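Organización de espacios domésticos. Apuntes de la unidad cuatro: la encimera

Antes de nada, dos avisos. Las fichas de la unidad tres se recogen en Brudholm, en la mesa de la entrada, y quien no trajo el plano de su cocina que lo traiga para la próxima, aunque sea dibujado a lápiz en una servilleta (me vale, de verdad, he aprobado cosas peores).

Hoy nos metemos con la encimera, que es mi parte favorita del curso y la que más discusiones provoca. Yo trabajo siempre con tres franjas. La del fondo, pegada a los azulejos, es para lo que se guarda a la vista: botes, tarros, el cilindro de los utensilios. Los laterales son para los aparatos con enchufe. Y la franja del centro es la de trabajar, la que hay que defender con uñas y dientes – todo lo que se posa ahí «un momentito» acaba empadronado.

En el ejercicio con muebles Dahlgren os pedí que marcarais las tres franjas con cinta de carrocero. Repetidlo en casa con lo que tengáis puesto, sin recoger primero. Si recogéis primero, el ejercicio no sirve para nada y encima os cansáis.
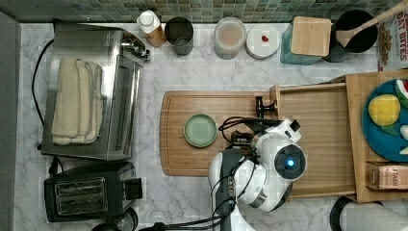
Lo del fondo no lo ve igual todo el mundo. Trygve Forsberg me escribió que él no deja ni un tarro fuera, que los botes a la vista solo sirven para coger grasa y que en su cocina todo va detrás de una puerta. Le contesté que me parece estupendo si uno tiene armarios de sobra, pero que la mayoría de los planos que me entregáis tienen dos puertas altas y un cajón que se atasca. Mi norma es más floja: fuera se queda lo que se usa a diario, y lo demás se gana el sitio o se va. ¡Y los tarros se lavan por fuera también, que se nos olvida!

Sobre las alturas. En la franja del fondo conviene que lo más alto quede hacia los extremos y lo bajo en el medio, para no tirar media fila al alargar la mano. Las tapas planas de madera son cómodas, pero no las convirtáis en estantería. Las etiquetas, a la altura del hombro del bote y con letra grande. En el catálogo de Divetti tenéis tarros de 300 ml y son los que recomiendo para especias; para harina o avena se quedan ridículos.
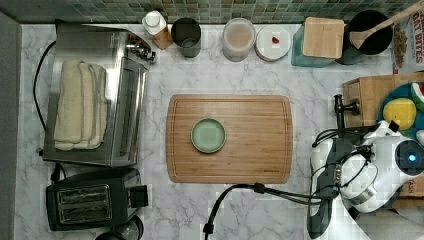
Pasemos a los aparatos, que es donde se nos va media encimera. Primero se decide cuáles viven fuera todo el año y cuáles salen del armario cuando toca. Horno pequeño y tostadora suelen quedarse, y si se quedan, mejor juntos y en el mismo lado. Así están a la izquierda, el horno con la toalla doblada encima y la tostadora de dos ranuras al lado, y la tabla de bambú tiene el centro para ella, con su platito verde. Lo de la toalla os lo dejo como pregunta de debate: ¿qué hacemos con la parte de arriba de un horno? Yo digo que se despeja antes de encenderlo, sin excepción, y que la toalla tenga un gancho propio. Los cables van por detrás o recogidos con una brida de velcro, nunca cruzando la zona de corte.

Para entregar en Plultport: el plano con las tres franjas coloreadas, una lista de lo que habéis sacado de la encimera y adónde ha ido a parar, y un párrafo de 18 líneas como máximo sobre lo que más os ha costado mover. Escribidlo como os salga, que no corrijo estilo.

Lectura para quien quiera: el cuadernillo de despensas, solo la parte de tarros. La de congeladores la vemos en la unidad cinco.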